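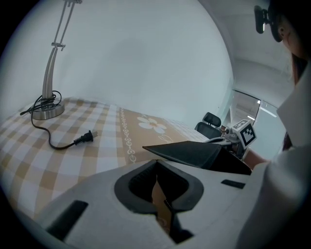
House rules for handheld grippers

By Siebe Wouters

The rule book at Triltorus began as one sheet of paper taped to a door. It said to wipe the lenses and put the batteries back on charge. By November it had grown to 292 numbered rules, and Duyên Hà, who runs the collection floor, had decided that was far too many.

"People read the first page," she says. "After that they asked whoever was sitting next to them."

Triltorus records people doing household jobs with a gripper in each hand. The recordings are used to train robot arms to do the same jobs. No robot is needed while the recording is made, so the work can be done on an ordinary table, and a good operator can get through a lot of it in a day. A bad habit can get through a lot of it as well. When the firm checked an early batch of 2000 recordings, 157 had to be thrown out. Most of the faults were small ones that a written rule would have caught.

The job now fell to Hà and to Gilles Texier, who spent his earlier career writing maintenance procedures for lifts. They cut the book down to a set of cards, one card to a subject, and no card longer than a side. I spent two days with them while they tried the cards out.

The tabletop card

The tabletop card deals with what may be on the table and how it should be left. Corded goods take up more than half of it. A desk lamp is a fair test: a round metal base, a pair of thin rods going up, and a black cord that can lie in coils round the foot of the lamp or trail away over the cloth with the plug at the end of it. A robot that learns only from neat cords will be of little use in a real house. A cord left in the same curve every time is no better.

The card therefore asks for variety and sets limits on it. The cord must be moved between recordings. It may cross itself. It may not hang over the edge of the table where a knee or a chair can catch it. The lamp is never connected to the mains during handling work, and the plug has to stay in view of at least one camera when the recording starts, so that a checker can confirm it.

Tablecloths have a paragraph to themselves. Texier wanted them banned at first. A cloth slides when something heavy is pulled across it, and the pattern can make a thin object harder to pick out. Hà argued that people own tablecloths. They settled on allowing any cloth, checked or flowered or plain, on condition that it is pulled flat at the start and that the operator stops if it shifts by more than a hand's width.

The marker card

Each gripper in the Triltorus kit has a white cube fixed on top with black and white square patterns on its faces. Software uses the patterns to work out where the gripper is and which way it is turned. The card for these has 5 lines, the shortest in the set:

Check that the cube is tight before you sit down.
Keep your fingers below it.
Do not write on it or put tape on it.
Clean it with a dry cloth.
If you knock it, say so out loud and start again.

The last line caused the most argument. Operators are paid by the hour at Triltorus, so a restart costs them nothing, but they told Hà that they felt foolish speaking up over a light tap. Frøydis Haugland, who represents the operators at the monthly meeting, asked for the words "nobody will be marked down for this" to be added. They were added to the back of the card. She would have preferred the front.

Hands, heads and sleeves

Operators also wear a camera on the head, held by a strap. The card for this covers fit, breaks and hygiene. The strap is adjusted by the wearer and by no one else. The pads are changed between wearers. Anyone may take the camera off at any time without giving a reason, and after forty minutes everyone must.

Clothing was left out of the first draft. Loose sleeves came up in the trial, as they can fall over the back of the hand and hide part of the gripper from a camera above. The card now says that sleeves should be pushed clear of the wrist. It says nothing about colour. Texier had drafted a line on that and Hà struck it out, on the grounds that people should be able to come to work in their own clothes.

Then there are other people. With several wide-angle cameras running, someone two seats away can easily end up in a recording. Triltorus asks everyone on the floor to sign a consent form, including those who are only there to move furniture. Visitors sign as well. I signed mine in the corridor, leaning on a radiator. If a person withdraws consent, the recordings they appear in are pulled and gone through one by one.

What others do

Practice differs a good deal between firms. Ditell, which records mostly kitchen work, has no cards and trains its operators for a week. Thibault Bouvier, its head of training, thinks written rules are a poor way to teach handwork. He is willing to share his checklist for the end of the day, and Triltorus has borrowed two items from it. One is to photograph any damage to a finger of the gripper. The other is to note the name of the person who last tightened the screws.

Cluken, a smaller outfit that buys recordings and does not make them, would like to see a common standard. Its buyers say that they cannot tell from a file whether a cube was loose or a session was cut short. They have asked suppliers for a plain log with each batch: who checked the kit, when, and what was rejected. Triltorus agreed to this. Ditell is still thinking about it.

Texier expects a standard to come in the end and does not expect to enjoy the meetings. In the lift trade, he told me, it took years to agree on the wording for a single warning label.

The cards went into use on Jan 26, 2022. There is a full set in a plastic wallet at every table, and a spare in Hà's desk. Haugland has already sent in a list of changes. Most of them are about the chairs, which do not yet have a card.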